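桌面双臂作业守则定稿：83条，其中一条专门讲钥匙

2025年4月4日　Dovonthorpe

行业测试机构Koltgate周五公布了《室内双臂桌面作业良好实践守则》的定稿。全文83条，分4个部分，适用于在住宅、出租房和小型办公场所里用双臂机器人处理小件物品的团队。守则5月起试行，自愿采用，不发证书，也不设罚则。起草方在前言里用了整整一段解释“自愿”二字，篇幅超过了关于急停的那一条。

征求意见期间，Koltgate一共收到500份书面意见。守则主要执笔人梅维斯·林德格伦（Mavis Lindgren）在当天上午的线上说明会上表示，她全部读过。她停了一下，补充说，有一份意见通篇在讨论封面的字体，她也读了。

定稿之前有4个公开版本。第一版最短，只写了人员站位、急停、线缆和记录，业内反应平静。第二版加入了作业台面的要求，反应开始不平静。第三版试图给“小件物品”下定义，引来了大半的书面意见。第四版把定义删掉，换成一张举例表，表中有回形针、硬币、钥匙、瓶盖和“类似物品”。有人来信问纽扣电池算不算类似物品。定稿的回答是：算，而且请另外看第61条。

第61条规定，含电池的物品掉落以后，应当先停机，再去捡。林德格伦说，写这条之前她以为大家都是这样做的。

钥匙这一条

讨论最多的是第37条，圈内已经直接叫它“钥匙条款”。条文规定，用于抓取练习或测试的钥匙不得是任何在用门锁的钥匙；成串的钥匙应当在作业记录里写明把数，圈与钥匙分开放置时，也要分别登记。

初稿里没有后半句。起草方原先认为，钥匙串就是一件物品，记一件即可。总部设在Dovonthorpe的操作服务商Flolwood提交了一份相当长的意见，指出钥匙从圈上取下来以后，一件物品会变成若干件，而大多数记录表只留了一个格子。操作员遇到这种情况有两种处理方法：在格子里把字写得很小，或者假装它还是一件。Flolwood在意见里附了自家表格的空白页，格子确实很小。

第37条因此改了三次措辞。最后一次修改把“钥匙环”统一成“钥匙圈”，理由写在修订说明里，共两行，读完之后仍然不太清楚区别在哪里。

至于为什么不准用在用的钥匙，守则没有解释。林德格伦在说明会上被问到时说，问这个问题的人大概从来没有在晚上十一点被关在自己的实验室外面。提问者说确实没有。会议转入下一题。

桌子可以旧，不能晃

第二部分讲作业环境，起草过程中分歧最大，最后写得也最克制。早先的版本要求台面“平整、洁净、无纹理”，被好几家团队退了回来。他们的说法大同小异：真实房间里的桌子没有几张符合这个标准，如果一定要符合，不如直接写“请购买一张新桌子”。

定稿改为：台面允许有划痕、印渍和模压纹路，但应当稳固，并在开工前用手按压四角检查。折叠桌和塑料桌都可以使用。台面边缘如有凸起，建议在程序里设定避让高度，“避免夹爪反复发现同一道边”。最后这个说法据说出自一位技术审阅人的批注，正式成文时居然没有被删。

关于周围的家具，守则只说作业范围内不应有人坐着或者躺着。沙发本身不受限制。第三版曾要求移走“与作业无关的全部物品”，一位来信者逐项列出了自己客厅里与作业无关的物品，列到第二页时询问是否需要继续。该条随后改成：清空双臂可达范围，范围以外照常过日子。

饮料另有一条。敞口的杯子不得放在作业台面上，带盖的瓶子可以放在旁边的桌上。第二版里曾有一句“建议操作员适量饮水”，定稿已经删去，因为谁也说不出适量是多少。

线缆部分最无聊，也最常出事

林德格伦多次说，如果只能保留一个部分，她会保留第三部分。这一部分几乎全讲线缆，读起来像一份装修说明书：线缆沿臂固定后要留出弯曲余量；垂下来的弧段不得落入另一只臂的活动范围；接头处不应承受拉力；地面走线应当靠边，横穿通道时要加盖板或胶带；其他电器的电源线也算线缆，电风扇不例外。

电风扇是后来加的。起草方收到的意见里有不少提到夏天，提到没有空调的房间，也提到风扇一转，轻薄的物品会自己换位置。守则最终没有禁止风扇，只要求固定摆放位置，并在记录里写明作业期间是否开启。有团队建议连风速档位也一并记录，Koltgate表示留待下次修订，语气听上去并不热切。

线缆检查的频率也吵过一阵。一方主张每次开机都查，一方主张每周查一次。定稿规定每次开机目视检查，每周用手检查，并且两次检查不得由同一个人在同一分钟内签字。这句话显然有来历，修订说明没有写。

急停和两只手的问题

第一部分谈人员安全，条文大体沿用了行业内早已通行的做法：急停按钮伸手可及，臂未停稳不得伸手入区，留长发的要束起来，挂绳摘掉。唯一比较新的是关于双臂同时持物的一条。

按照这一条，当左右夹爪都夹有或者接触物品时，操作员不得用手去“帮一下”。条文原稿用的是“人工介入”，试读的操作员普遍认为自己从不人工介入，只是偶尔帮一下。改成“帮一下”以后，所有人都承认干过。

物品夹歪了怎么办，守则也有说法：先停止动作，把臂移回安全位置，再用手摆正，然后记一笔。夹歪但没有掉的，可以继续，也要记一笔。Brito是一款在操作员中用得较多的记录软件，它的开发团队在公布当天就表示会增加“夹歪”选项。原有选项只有“成功”和“失败”，中间那一大片灰色地带，过去全靠备注栏支撑，而备注栏最常见的内容是一个句号。

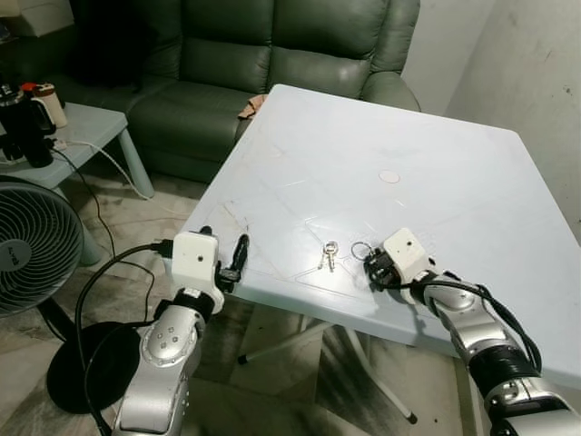
双臂桌面作业。左侧夹爪夹着一件黑色长条物，桌面中间有两把小钥匙，钥匙圈在右侧夹爪旁边。

记录要诚实，也要看得懂

第四部分只谈记录。起草方认为，一次没有抓起来的尝试和一次抓起来的尝试应当同样保留，不得因为画面难看而删除。条文还要求写明作业台面的大致情况、照明情况，以及本次使用的物品清单。物品清单应当由开工的人填写，不得从昨天的清单复制，除非东西确实没有变，这种情况下请写“同昨日”，并且只准连续写三天。

隐私方面的规定比较简短。在住宅里作业，应当事先征得住户的书面同意；镜头可能拍到的信件、药盒和照片要收好。住户有权在作业当天反悔，操作团队不得以“已经架好了”为由劝说。Flolwood曾希望把最后一句改得委婉一些，没有成功。该公司运营人员在说明会的文字聊天区里表示接受，随后又发了一句：架一次真的很久。

守则还附了一张开工检查单，正反两面。以下是Koltgate公布的正面内容，试行期间各团队可以自行增加项目，不得减少：

急停已试按，复位正常。
台面四角已按压，不晃。
可达范围内无人、无敞口容器。
两臂线缆已目视检查，接头无拉扯。
地面线缆已靠边或覆盖。
风扇位置已固定，开或关已记录。
物品逐件登记，成串物品写明件数。
使用的钥匙不是在用门锁的钥匙。
夹爪指面干净，开合一次。
本次操作员姓名，请写得能让别人认出来。

背面是收工检查单，项目少一半。林德格伦对此的说法是，收工的时候谁都没有耐心，单子写长了也只会换来一排打得很整齐的勾。其中有一项是“登记的物品已全部找到”。试读期间，这一项的填写时间是所有项目中最长的。

反应不一

公布之后，几家团队的态度大致可以分为已经在做的、打算去做的，和认为自己已经在做的。Flolwood说会从5月起在全部作业点使用检查单，并且重新设计表格，把格子加宽。

也有人觉得83条太多。一位参加说明会的操作员提出，他的日常工作是让两只夹爪在桌上捡东西，守则的条数已经超过他一天捡起来的次数。林德格伦请他把日均次数写成书面材料寄来，说这类数据她很缺。

另一些意见认为写得还不够细。有人希望规定夹爪指面的更换周期，有人希望统一桌高，还有人再次提到封面字体。Koltgate答复说，前两项要等试行期的反馈，第三项已经转交排版。

对于小团队，守则留了一个口子。只有一名操作员的，双人签字可以改为同一人隔开时间签两次，中间至少离开作业区一趟。有人问去倒杯水算不算离开，答复是算，但水不要端回来放在台面上。

试行期间的反馈通过Koltgate网站的表格提交，每条意见请注明对应的条款编号。没有编号的意见同样会读，只是会排在后面。

守则全文和检查单从即日起可以下载。下载页面提示，打印时请选择双面，短边翻转；选错了的话，背面那张收工检查单会倒过来。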